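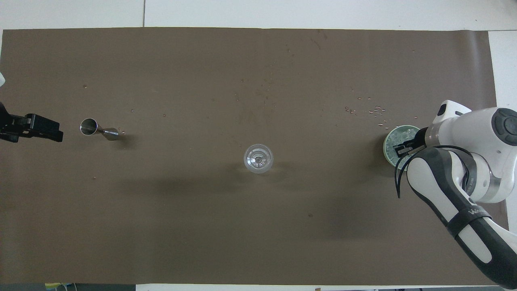 Candgate members write that the paper on the tasting tables should be changed between pourings, and that the present wording of the house rules leaves this to the discretion of whoever is serving.

The full text of their message is quoted at the foot of this one. The Nustcombe office has considered it and replies as follows.

Brown paper remains the approved table covering for all practice sessions in measured pouring. One sheet is to be laid per table, and it should cover the greater part of the top. A narrow strip left bare at the sides is acceptable. The paper is there to take drops and small spills, and a sheet that shows a few spots need not be replaced. A sheet that has torn or soaked through must be replaced before the next pouring begins.

Members have also asked about the jigger. The double-ended steel pattern continues in use. Between measures it may be stood upright or laid on its side on the paper; either is permitted. It should be rinsed when the ingredient changes – syrups in particular – and it is not to be left inside the glass.

Glasses for practice are to be plain and clear so that the level can be read. Please set the glass near the middle of the sheet, with the jigger within easy reach.

Paper is again being ordered through Corkus. The office has 272 sheets in store, and a further 1,000 are expected in December. Branches wishing to draw on the present stock should write to this list by Fri 7 November, stating the number of tables in use. Bettencourt has already been supplied and need not apply again.

The revised wording will appear as section 7 of the house rules.

Nustcombe Office

Candgate branch wrote:
> We would be grateful for a ruling on table paper.
> At our last two sessions some tables were given a fresh
> sheet for each pouring and others kept one sheet all
> evening. Section 7 says only that paper should be
> "renewed as needed." We would prefer a change between
> pourings, stated plainly. Our own supply is down to
> 2 packs, so an early answer would be of help. Could the
> office also confirm whether a jigger may be laid down
> on the paper between measures?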